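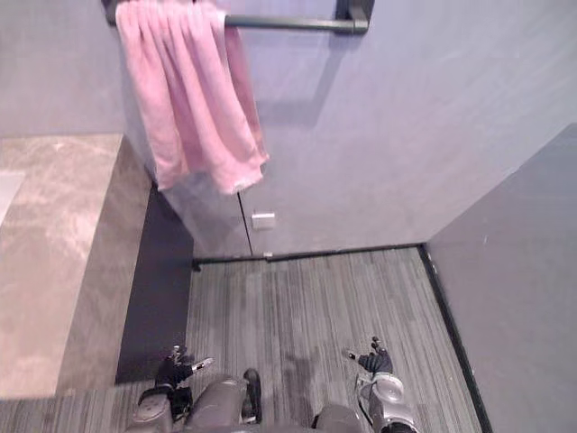 粉色毛巾，挂杆左边。

一月通讯之四：合租公寓的热水、账单和那本登记册

先说一句，这期写得赶，月底前还要搬一次办公室，错别字各位自己改。

热水的事。Brerkomska楼从入冬起就有人反映，早上七点以后水温上不来。锅炉公司来看过两回。第一回说是阀门，换了。第二回说阀门没问题，是循环泵。泵已经订了，Clurnine那边供货，答复是一月内到，具体哪天不肯讲。到货之前，请三层以上的住户尽量错开早上洗澡，晚上九点以后水压也好一些。不是强制，商量着来。带小孩的优先，上夜班的回来晚，也别敲人家门。

泵装的那天要停水。停多久不知道，师傅说半天，我按一天准备。会提前在楼梯口贴条子，蓝色的纸。白纸的是旧通知，谁看见顺手撕了。

账单。去年十二月的水费总数是1,122，比前一个月高了不少，有人来问是不是抄错表。查了，没抄错，我和Priya Crenshaw一起下到地下室看的表，数字对得上。高在哪里还说不准。可能是二楼那个马桶，水箱一直在流，夜里站在走廊都听得见。已经修了，换了浮球和底下那个胶垫，零件钱从公共账里走，没有另外摊。下个月的数字出来再比。

也有人提议按人头改成按房间分。这个事去年吵过，今年又来。按人头的好处大家都清楚，坏处也清楚：周末来住的朋友算不算人头？住三天算，住两天不算？上次说到这里就散了。这回请想改的人先写个方案，半张纸就行，塞到我信箱里。没有方案就不开会。我是真不想再坐一晚上听同样的话。

公共账户现在余额2,000整，扣掉泵的订金以后的数。看着多，其实泵的尾款、楼道灯、还有春天要刷的那面外墙，都指着它。所以有几样申请先压着：
新的洗衣架，压着。
门厅的镜子，压着。
自行车棚的锁，批了，已经丢过一辆车，不能再等。

浴室使用。这一块投诉最多，干脆一次讲完。

合用浴室的规矩是去年贴在门后面的那张，现在还有效，只是字被蒸汽泡花了，看不清。重抄一遍：用完开窗，冬天开一条缝，十分钟。地上的水自己推干净。头发从地漏里拿出来，拿出来以后扔垃圾桶，不是放在窗台上，窗台上放头发的那位，大家都知道是你，不点名。吹风机别插着走人。洗衣粉、洗发水写上名字，没写名字的月底统一收走，放在楼下的纸箱里，过一周没人领就处理掉。

毛巾的事有两种意见。一种说各人拿回房间，一种说房间里晾不干，会有味道。我个人偏向第二种，尤其是朝北的几间，一条毛巾挂三天还是潮的。但是浴室里的杆子就那么长，住的人一多，一条压一条，最底下那条等于没晾。折中的办法：白天挂，晚上收；隔天洗一次；厚的大浴巾拿到顶楼晾。顶楼的绳子重新拉过了，新绳子是尼龙的，别再拿去捆箱子。

也顺便讲一下味道从哪来，因为好几个人问。不是毛巾本身脏，是干得慢。挂着的时候叠得越厚干得越慢，摊开来，两边错开一点，差别很大。柔顺剂放多了也不行，纤维上一层膜，吸水差，干得更慢。偶尔用热水加一点小苏打洗一遍，不加别的。我妈的办法，管用。洗衣机里别塞满。

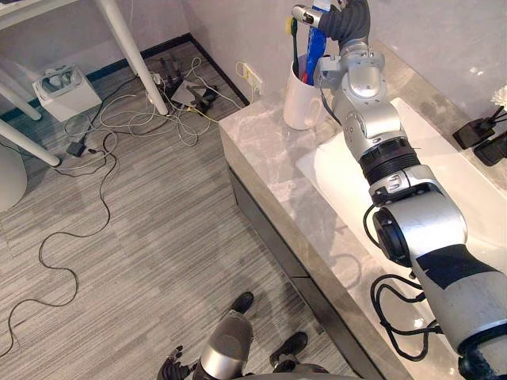
还有牙刷，也是老问题。一个杯子里插几支，刷头碰刷头，感冒的季节一个传一个，去年就是这么传了半层楼。合住的最好一人一个杯子，实在放不下，至少刷头朝不同方向。杯底的积水每周倒一次，很多人从来不倒，倒出来自己看。牙刷三个月换一支，毛炸开了就提前换。病好了以后换一支新的，这个是诊所的人交代的。

换下来的旧牙刷别扔，交给我，刷瓷砖缝用。现在有一盒了，够用到夏天，那还是先别交了，等我通知。

瓷砖缝。四楼浴室的缝发黑，刷过一次，过两周又黑。Hopkin五金店的人说光刷没有用，要把旧的填缝剂剔出来重新填。材料不贵，费工。有没有人愿意周末搭把手？两个人一下午能做完。做完当天不能洗澡，要等它干透，四楼的去三楼借用，三楼的已经答应了，条件是四楼的人把三楼的镜子擦了。

通风。浴室的排风扇三楼那台响得厉害，拆下来看全是灰，厚厚一层，毡子一样。洗过装回去安静多了。其它几层也该洗，自己会拆的就拆，先关电闸！不会拆的别硬来，写个条子给我。二楼那台上的螺丝已经滑丝了，别动，等换。

登记册。放在门厅抽屉里那本绿皮的，是记维修的，不是留言本。最近里面有人画画，有人抄菜谱。菜谱倒是不错，那个酸菜炖土豆我做了，盐要少放。可是维修的事夹在中间找不着，师傅来了翻半天。现在规定：报修写左边，写清楚层、哪个房间、什么东西坏了、什么时候在家。右边留给师傅写处理结果。菜谱另外找个本子，抽屉里有一本空的，请便。

上一轮登记册里报了18件，处理完11件，剩下的多半在等零件。没处理的列一下，免得又来问：
五楼走廊灯，等灯座。
二楼排风扇，上面说了。
大门的弹簧，关门太重，调过一次没调好，师傅还要来。关门请用手扶一下，一楼的说半夜像打枪。
三楼东边窗户漏风，胶条订了，先用报纸塞着。
四楼瓷砖缝，上面说了。
地下室第二个水龙头，拧不紧，底下放了桶，谁路过倒一下。
门铃，顶楼那个按了不响，其实响，就是声音小，要不要换大家说。

垃圾。收垃圾的时间改了，改到早上六点，比以前早一个钟头。前一天晚上拿下去，系紧，猫会扒。纸板压平。Trendero买东西送来的那种大箱子，里面的泡沫要单独放，他们不收混的，上次整车没给拉走，在门口堆了四天，下雪，箱子全塌了，是楼下几家一起铲的。谢谢他们。

说到雪。铲雪的轮值表贴在信箱旁边，轮到的那天如果不在，自己找人换，换好了在表上改名字。盐在楼梯底下的铁桶里，撒薄一点，狗爪子疼。最下面那级台阶冻得最快，水管滴下来的，多撒一把。铲子用完放回去，竖着放，上次横在过道里，有人绊了一跤，没摔坏，但吓得不轻。

新搬来的两户，欢迎。六楼的一家三口，孩子晚上练琴练到八点，已经和左右打过招呼了。另一户在一楼后面那间，做夜班，白天睡觉，上午麻烦后院说话轻一点。钥匙押金的收据还没来得及写给你们，这周补上。

钥匙也讲一句。地下室的钥匙全楼应该有四把，现在我手上只找得到两把。请翻一翻抽屉和冬天大衣的口袋。找不到就得换锁，换锁又是公共账里出，各位算一算。

暖气。房间太热的别开窗散热，阀门在暖气片底下，往右拧就小了。拧不动的喷一点油，别上钳子，去年有人上钳子，水喷到天花板。太冷的先看看沙发是不是顶在暖气片上，去看了两家，两家都是。挪开一拃就好。放气的小钥匙在我这里，借了当天还。

借书架。门厅那个架子又满了，主要是旧杂志。杂志只留最近一年的，其它的打捆。有人放了一整套园艺的书，很新，是不是放错了？放错了来拿，没放错我就先看了。

春天的后院还早，但是种子要现在订。去年的番茄种晚了，青的时候就下霜，白忙。今年想早一点在窗台上育苗，谁家有朝南的窗台愿意借一截，报个名。酸奶盒子洗干净攒起来，底下扎洞可以用。豆子不用育，直接下地。薄荷千万别再种地里了，种盆里，现在半个院子都是它的根。

下期交稿还是塞我信箱，手写的请写清楚，上期把“周转”认成“烟转”，印出来才发现。短的优先。求购、转让每条不超过三行。二楼的转让缝纫机那条这期没地方了，下期放第一条，抱歉。

2004年1月11日，楼内通讯
有急事敲门，晚上十点以前都行。泵到了另外贴条。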